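Golestani to Retire the Phrase "Your Call Is Important to Us"

Trureo, 7 Aug 2020

Golestani, the mail-order hardware and household parts company, announced today that it will remove its hold music, its recorded apologies and all 11 of its telephone menu options by the end of November. Customers who dial the main number after that will hear a ring, followed by a person saying hello.

The company concedes that this is how telephones worked in the first place.

The change follows a review of the customer line ordered this spring by managing director Mechthild Danzer, who had called her own company to ask about a missing hinge. She pressed 3 for orders, 2 for existing orders and 3 again for something she no longer remembers, and was then invited to visit the website. She was on hold for 30 minutes. The music was a pan flute.

"I know where the customer service room is," said Danzer. "It is down the hall from my office. I could have walked there and back several times, and toward the end I did, with the phone still playing."

The present menu dates from a period when Golestani sold far more kinds of things than it does now. Option 7 still leads to the garden furniture department, which closed. Option 9 repeats options 1 through 8 at a slower pace. Option 11 was added by request of the sales team and plays a message about a catalog that is no longer printed.

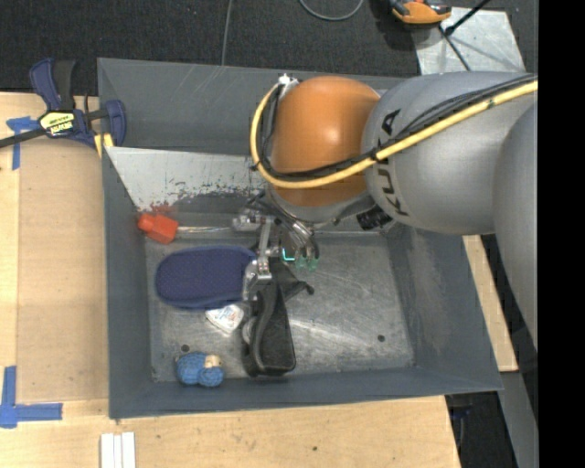 Under the new arrangement, calls will be answered at two sites, the head office in Trureo and the returns office in Atstead. Staff at both will be able to look up an order, arrange a replacement, issue a refund and admit that something went wrong, the last of which previously required a supervisor. Callers who reach a busy line will be offered a call back at a time they choose, and the call will come from someone who has read the notes.

Benedikt Hofstetter, head of customer service, has spent the summer rewriting the training handbook. The old version ran to several chapters on tone of voice. The new one asks staff to find out what the customer wants and has a long appendix on hinges.

"We used to have a script for when people got angry about the script," said Hofstetter. "I wrote it, so I'm allowed to say it was terrible."

The recorded voice itself belongs to Rupert Plattner, a longtime member of the accounts team, who was asked to read a few lines one afternoon and has been telling callers about unusually high call volumes ever since. The volumes were not unusual and in most weeks were not high. Plattner will stay with the company in accounts, where he says he is looking forward to ordering a pizza without being recognized.

Golestani expects the new service to cost more than the old one and has set aside money for it, mostly from the budget for surveys asking customers how they had enjoyed their call. The surveys end on the same day as the menu. Anyone who would like to share an opinion can give it to the person who picks up.

The Dikivmont showroom will keep its separate number, which has always been answered by Pirmin Kofler and was not part of the review. Kofler was asked to advise on the new system and suggested picking up the phone.

Customer line hours and the existing number stay the same. Orders placed by mail, online or in person are not affected.

About Golestani

Golestani sells hinges, handles, brackets, hooks and replacement parts for household fittings from its head office in Trureo, with a returns office in Atstead and a showroom in Dikivmont.

Press contact

Wendelin Thaler, Press Office, Golestani, Trureo. Thaler may be reached by telephone through the main number. Until November, please press 6, wait for the flute to finish, and press 6 again.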